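Cirano Over-the-Sink Drying Rack, stainless steel, roll-up

Home / Kitchen / Dish Drying / Cirano

Item no. 576
In stock, ships from our warehouse in Nurkenmont

The Cirano is a drying rack for people who have a small kitchen and wash some of the dishes by hand. It lies across the sink, the water falls down between the rods, and the counter stays free for cooking. When the dishes are put away, you roll the rack together and keep it in a drawer, or stand it beside the bread box.

We sell this rack in our shop since the first catalog, and it is still the one which our customers order again for their parents or for a vacation home.

What is it made of

The rods are stainless steel with a polished surface. They are set parallel and connected at both ends with a gray silicone strip. The silicone holds the rack in place on a wet sink edge and protects the sink from scratches. There is no plastic coating on the rods, so nothing can peel off.

Which size do I need

Please measure your sink from the outer edge to the outer edge, front to back. The rack must rest on the counter with a little extra on both sides. If you are between the sizes, we advise to take the longer one. The Cirano comes in 2 lengths, Standard and Long. For a very deep farmhouse sink, please look at the Grusum rack, which has an extending frame.

How to load it

Mugs and glasses can lie on the side or stand with the opening down. Lying mugs drain well if the opening points slightly downward – turn the handle so that it rests on the rods and the mug will not roll. Small plates and saucers can lean against something heavier. Large dinner plates need the Dunleavy plate holder (sold separately), which clips onto the rods and can be moved to any place. 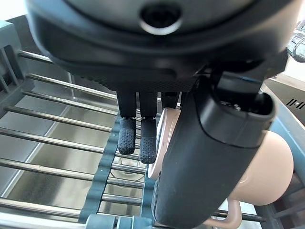 Heavy pots are also possible, but please put them near the edge of the sink and not in the middle, where the rack bends a little under the weight.

Care

Wipe the rods with a soft cloth and mild soap. In areas with hard water, white spots can appear after some weeks. They go away with vinegar and warm water. The rack may go in the dishwasher, rolled loosely, on the lower level. Do not use steel wool or chlorine cleaner.

From our customers

"I was not sure if my stoneware mugs would be safe on metal, but after one year there is no chip. The rack is quiet too, I had expected more noise. Only the silicone gets a bit dusty in the drawer." – Ayana Birhane

Delivery and returns

The rack arrives rolled in a cardboard sleeve. You can send it back within 2 months if it does not fit your sink, also when you have used it. Please rinse and dry it before packing. Replacement silicone strips are available under item no. 198 and can be changed at home without tools.

Related items: Dunleavy plate holder, Dunleavy cutlery cup, Grusum extending rack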